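Tillelside Robotics Studio
Household Simulation Project, Semester One
Workshop notebook – June 19, 2021
Entry by Nadine Yammine. Present: Angus Lamont, Hanan Mahasneh, Seung-woo Noh, Bogdan Adamczyk (supervising).

1. Purpose of the session

The team met to review the simulated house ahead of the Irkley Student Challenge and to agree on which tasks will be entered. All work was carried out in the Nimri environment. The physical robot was not used. Build 656 was loaded on both workstations and the previous build was archived.

2. Items and the tray

Mr Lamont presented the tray configuration. Collision shapes for the items have been rewritten since February, and the packages no longer sink into the surface when the base turns. He asked that the blue package keep its present friction value until the challenge rules are confirmed. The team considered whether the tray should be lowered and decided to leave it.

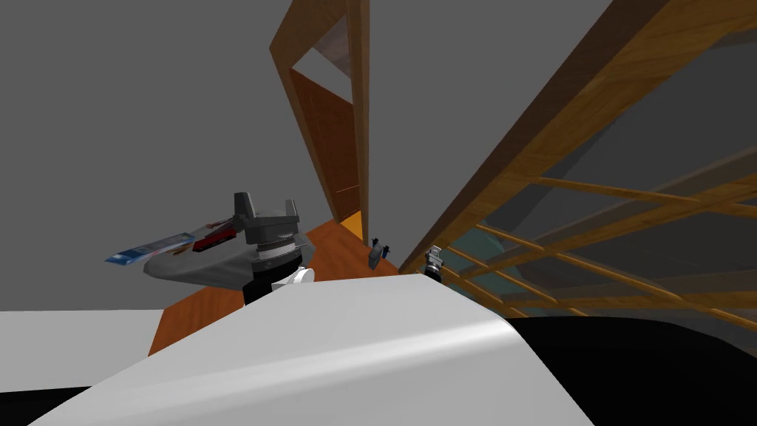
3. Approach to the knob

Ms Mahasneh has taken over the approach routine from Mr Noh. The gripper is brought up with both fingers open, one on either side of the white knob, and the grasp is called only once the lateral error falls under the set tolerance. The knob remains a low-polygon model with visible facets. Colleagues are reminded that the contact solver uses a separate, smoother shape, and that the visual model should not be edited in order to correct a slipping grasp.

The tolerance is presently 5 mm. Of the 13 approaches logged this morning, two were stopped by the operator and the remainder ran to the grasp call. Logs are in the shared folder under Gratidow. 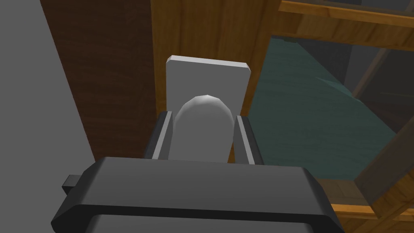
Bogdan Adamczyk commented on the draft of this section that a tolerance expressed only in millimetres is incomplete, as a gripper may be well centred and still be rotated about its own axis. He would like an angular limit recorded beside it before the next entry. Ms Mahasneh has accepted the point and will propose a figure.

4. Open-gripper views

Mr Noh is assembling a reference set with the gripper open and empty, for use by the segmentation group. The fingers are to be labelled separately from the housing. The pale inner strips belong to the finger class, a matter on which earlier labels were inconsistent. The set stands at roughly 4,000 views. Plain grey backgrounds are over-represented, and Mr Noh will favour positions in which some of the wood surfaces are also in view.
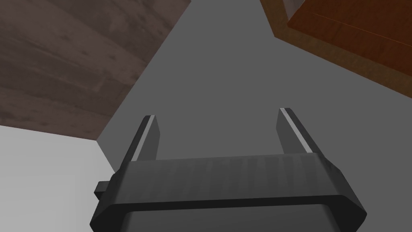 Will marks be awarded for a routine that works only in simulation?
Full marks are available for the simulation component, provided that the logs are complete and another member of the team can repeat the run from the notebook.

5. Actions

Lamont – write to the organisers concerning the friction values.
Mahasneh – angular limit; rerun the approaches on the archived build for comparison.
Noh – relabel the older views and colour-code the finger class.
Yammine – book the second workstation; circulate this entry.

Unresolved: the naming of log files. Two conventions are in use and the parser reads only one of them.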